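Thread: small striped towels, and how to fold them so the stack stays square. I look after linen for Prollano, a short-stay apartment outfit. Current inventory is 974 pieces, more than a third of them hand towels.

1/ Start with the weight. Ours are 350 gsm terry. Heavier cloth folds thick and springs back open. Lighter cloth creases well but slides around in the stack.

2/ Terry shrinks more along the warp than across the weft. After a month of hot washes a towel cut as a clean rectangle has one pair of sides slightly bowed. Pull the corners before you fold, every time. Ten seconds.

3/ Tumble dry to slightly damp, then finish flat. A bone-dry towel holds whatever shape the drum gave it. Kuldeep Bhardwaj, who runs our dryers, takes them out at 6% residual moisture. I can't measure that by hand, so I go by whether the hem feels cool.

4/ Work on a cloth, pulled as flat as it will go. A bare tabletop lets the towel skate when you bring one edge over.

5/ White on blue: 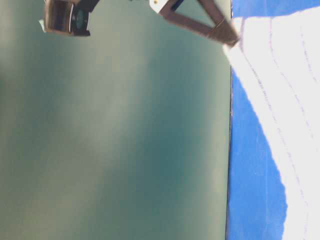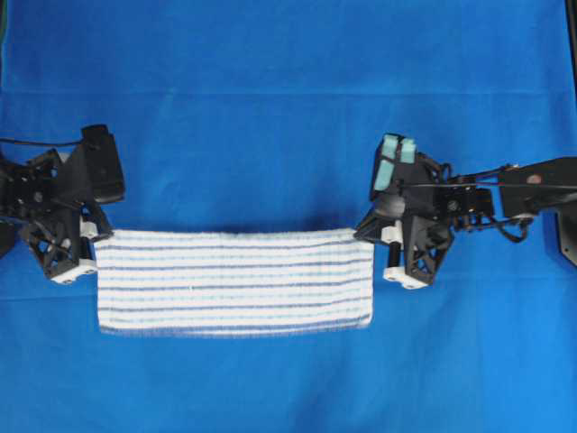
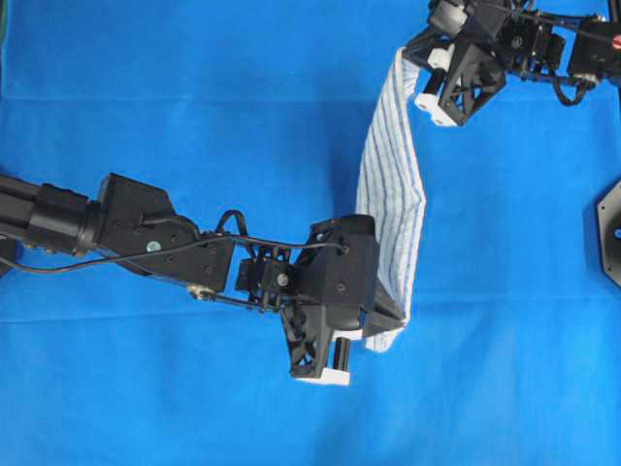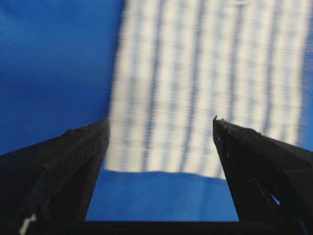
6/ Contrast between towel and cloth matters more than the material of either. On a white sheet I lose the edge of a white towel and end up folding to where I think it is. With the towel stretched between two corners, as in the second picture, the stripes run parallel to the long sides and the bottom edge is the uneven one. Align to the top edge and the stripes, and let the fuzzy edge land where it lands.

7/ Sequence. Hold two corners of a long side. Tension until the top edge is straight. Lower the far side first, then walk the near side down. Fold the long side to the long side, then thirds from the short ends.

8/ If it twists in the air, put it down and start over from the corners. Correcting a twist while the towel is hanging just moves it to the other end.

9/ Fraying. Loose loops at the hem are cosmetic up to a point. Trim them, never pull them. When the hem stitching itself opens, the towel goes to the rag bin. We retired more in March than I had budgeted for, mostly one batch with a single-row hem.

10/ Stripes as a gauge: count nothing, just look at whether the top stripe meets itself after the first fold. If it drifts by more than one stripe width, the towel has gone out of square and no folding method will fix it. Re-wet, pull, dry flat.

11/ Stack with folded edges out, alternating left and right every five. Terry compresses unevenly and a stack built all one way leans by the third shelf.

12/ Josiane Marchal asked whether rolling is faster. For bath towels, yes. For this size, no, and the rolls open up on the cart.

13/ Next thread will be on fitted sheets, once I've finished relabeling the shelves.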